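Two machines, 58 flats and a rota on the door

The woman who runs the laundry room at Durow, a block of 58 flats, has lived there for 18 years. She took on the rota when the last person moved away and has kept it going ever since. It is on paper, taped to the inside of the door.

"People ask for an app," she says. "I tell them to bring a pen."

The room has two washing machines and no dryer. In the twelve months to the end of June they did 1,159 washes between them, going by the rota. She added it up herself because the landlords, Trernus, wanted to know if the room was still needed.

"I sent them the number and didn't hear any more about it. So we're still open."

Most of the trouble is with washing left behind. Her rule is that you wait ten minutes after the end of the cycle, then you may take the other person's things out and put them in a basket. Not on the floor, and not on top of the machine – she is firm on that.

"I've had a jumper fall down the back. You try getting behind there."

The other complaint is soap. She thinks most tenants use twice what they need. She buys Redard powder from Yook, the shop on the corner, and puts in half a scoop for a normal load. Towels get a bit more. She doesn't use softener at all and says her towels are better for it.
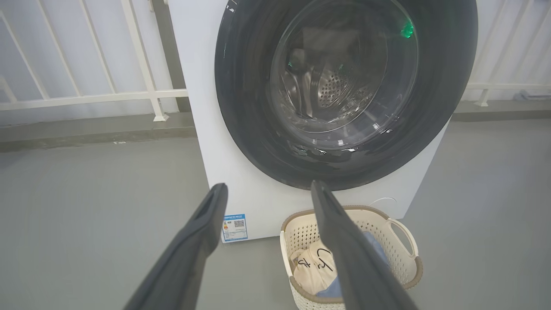 Durow, July 16, 2025

We talked standing up, next to a white front-loader with a clear round door and the energy label still on the front panel. A cream basket with a brown rim was on the floor, with a pale beige garment in it, printed with black line drawings, and something light blue.

I asked if she would put those two in together. "At thirty, yes. Inside out for the printed one, or the pattern goes." She would do the same with anything that has lettering on it.

Does she ever get tired of it? "Of washing, yes. The room I don't mind. You hear all the news in here."

The rota for next month goes up on the last day of this one. Evenings fill first.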